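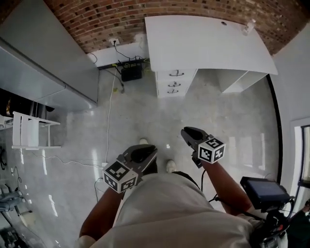
FLOOR CARE > SEALERS & FINISHES

Detholm Clear Floor Sealer, gloss

Water based sealer for indoor concrete. Goes on milky, dries clear. One can does 400 sq ft on a troweled slab, less on anything rough or old. Low odor but open a door anyway.

For garages, workshops, studios, basements, back rooms. Not for driveways. Not for tile.

Price is 2955 per pallet, single cans ask at the counter or call. Trade accounts as before. Last batch sold out in August, new stock is in.

What you need – a short nap roller, a tray, a brush for the corners, painters tape. Sweep first, then mop, then let it dry overnight. Old wax has to come off or the sealer will peel. Ciria stripper works fine, we stock it on the same shelf.

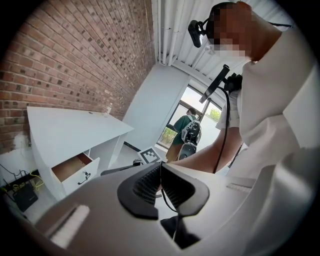

Putting it down

Stir, don't shake. Shaking makes bubbles and they stay in the finish. Thin coats, 3 of them. Wait till each one is dry to the touch before the next. Work toward the door (yes people forget).

Keep it above 50 degrees in the room, floor too. Light foot traffic next day. Heavy stuff, shelving, cars – give it a full week. Dont drag anything.

Gloss only for now. Satin is on order from Femuden, no date yet.

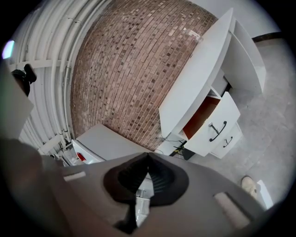 Photo: Thilini Rathnayake

Brick and block: this is not a wall sealer. We get asked alot. It traps damp in brick and you get white patches. Use the breathable masonry one instead, see Walls.

Cleaning after: plain water or a mild soap. No vinegar, no bleach. Scuffs come off with a soft pad. Recoat when it goes dull, usually the doorway first.

Returns on unopened cans only, with reciept. Page updated 31/10/2022

Comments

Jocelyn Catacutan
Does it go over paint? Basement floor was painted gray before we bought.

Lakmal Dewan
Jocelyn – only if the paint is sound. Tape test a corner. If it lifts, strip it.

Beca Sayce
Did my pottery studio, 17 ft long and narrow. Third coat made the difference. Slippery in socks!!

Lutfa Pramanik
any news on the satin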